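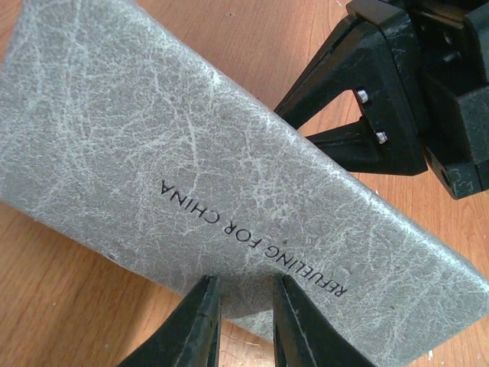 Progress report to the Barrera Fund
Packing bench automation, Dromusmont workshop
January 2024
Prepared by Wenceslao Barajas, workshop manager

Dear friends at the Fund,

I promised you a report that would tell you how things feel on the floor as well as how the machine is doing, so please forgive me if it runs a page longer than the form allows. Faustino Bañuelos has read it through and corrected me in two places, and I have left his corrections in.

You will remember that your grant paid for the two-armed station, which we named Rakum after the street where our first shop stood, and for the hours our people would need to learn it. The station has been on the finishing bench for 12 weeks now. Its job is the last stretch of an order: open the eyeglass case, put in what belongs there, close it and pass it along. It sounds like nothing much when I write it down. Anyone who has done it for a full shift, with a sore thumb by lunchtime, will tell you otherwise!

We started with cases because they are what we handle most, and because the hinged ones give people the most trouble. The fuzzy gray shells with the turquoise lining were Faustino's choice. He wanted something soft on the outside and springy at the hinge, on the theory that if the arms could learn those they could learn the rest of the shelf.
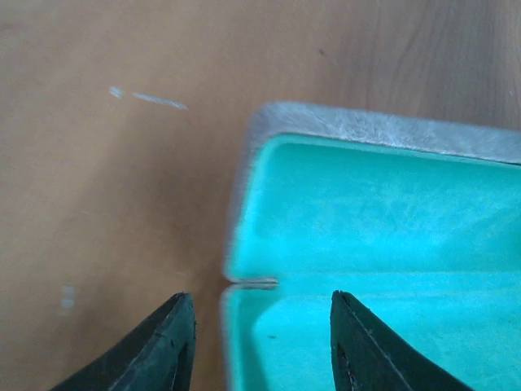 Opening has come along better than I expected. Closing is slower, and the arms still need a person to step in when a case turns on the table as the lid comes over. In our last full trial we ran 417 cases and 84 of them needed a hand from the operator. I would have liked a smaller number to give you, but I'd sooner you had the true one, and the people at the bench think it is fair for where we are.

Now for the part you asked me about most, the people. No one has lost hours over this, and I put that in writing to the crew before the station was even out of its crate. What has changed is what the hours are made of. The packers used to sit at the bench all day. Now they take turns as operators, guiding the arms through a new task until the motions come out right, and the rest of the shift goes to checking lenses and to repairs, where we were always behind. Faustino has 2 operators on each shift, and they trade places whenever they like. He tells me the talk at the bench has changed too - there is a lot more arguing about the best way to hold things, most of it good-natured.

It hasn't suited everybody equally. A few of our longest-serving packers found the first weeks tiring in a new way, more in the eyes and the head than in the hands, and one asked to go back to hand packing for a while. We said yes. There is still plenty of hand packing, and I don't want anyone to feel pushed. We also moved the training into the morning, after several people told us that they couldn't take in anything new at the end of a shift, and I wish I had asked them sooner.

Thin, soft things are what we are working on at the moment. A case keeps its shape when you pick it up, but a light strip of wrapping folds and bows between the fingers, and the arms have to hold both ends without pulling too hard.

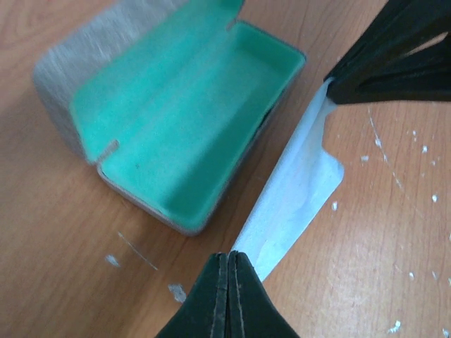 Our operators are patient with it. They have worked out among themselves that it goes better if one arm keeps still while the other moves, and they have written this on a card at the bench, along with some other advice in two different handwritings. I have asked Belonum, who look after the station for us, to read that card before they change any of the settings again. Last time they set the grip to suit their own shop, and our people spent most of a morning putting it back.

On money, we are within the budget you approved. The training line is nearly used up, because I let people take longer than planned, and the spare parts line has hardly been touched. I would like your permission to move what is left in spare parts over to training, so that the evening packers can have the same number of hours as everyone else. Faustino also asks for a better stool for the operators. I told him a stool was too small a thing to bring to a funder, and he told me to try sitting on the old one for a shift, which I did, and so I am asking.

For the next period we plan to keep on with closing the cases and the thin wrapping, and to leave the boxes alone until both are steadier. You are very welcome to come and spend a morning at the bench. If you let me know a few days ahead, I will make sure one of the operators has time to let you try the controls yourself.

With warm thanks from all of us,
Wenceslao Barajas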